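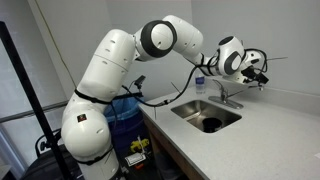 Diekmann Hirnar single-lever kitchen faucet: long-term review

We bought the Hirnar in February of last year to replace a two-handle faucet that had started dripping at the base. It went into a small kitchenette in Drastville with a stainless steel sink and a gray speckled counter. Thirteen months is long enough to say what it does well and where it falls short.

Price and what you get

I paid $100 at Plernon, plus tax. The box holds the faucet, a long chrome base plate, two flexible supply lines, a mounting nut and a printed sheet of instructions. There is no sealant and no basin wrench, and you will want both. The base plate is optional. Our old faucet left three holes in the counter, so we used it, and it covers them with a little room to spare at each end.

Installation

The whole job took one evening. Getting the old faucet out was the slow part. The Hirnar drops in from above and tightens from below with a single nut, but the plate likes to turn while you tighten it, so have a second person hold it square. The supply lines were long enough for our shutoff valves with no extensions.

Daily use

The lever moves smoothly and still has the same light resistance it had on the first day. Temperature is easy to set, although the warm range is narrow and it takes a few days to learn where it is. The spout curves up and over and swivels far enough to reach both sides of the basin. A tall stockpot fits under it if you tip the pot slightly.

There is no pull-down sprayer. For rinsing cups and filling a kettle I don't miss it. For washing down the corners of the sink I do, and we keep a cup near the drain for that.

Cleaning

Chrome shows everything. Our water is hard, and spots appear on the plate within a day of wiping. A damp cloth and a little vinegar take them off. The seam where the plate meets the counter collects grime – an old toothbrush is the best tool for it.

Problems

The aerator clogged after 11 months. It unscrewed by hand, and a soak in vinegar cleared it. The lever cap also worked loose once and needed a turn with a hex key. No leaks so far, above or below the counter.

Verdict

A solid basic faucet at a fair price. If you need a sprayer, look at a different model. I would buy this one again for a small kitchen or a break room.

Four stars out of five.

Posted Sunday, March 16, 2025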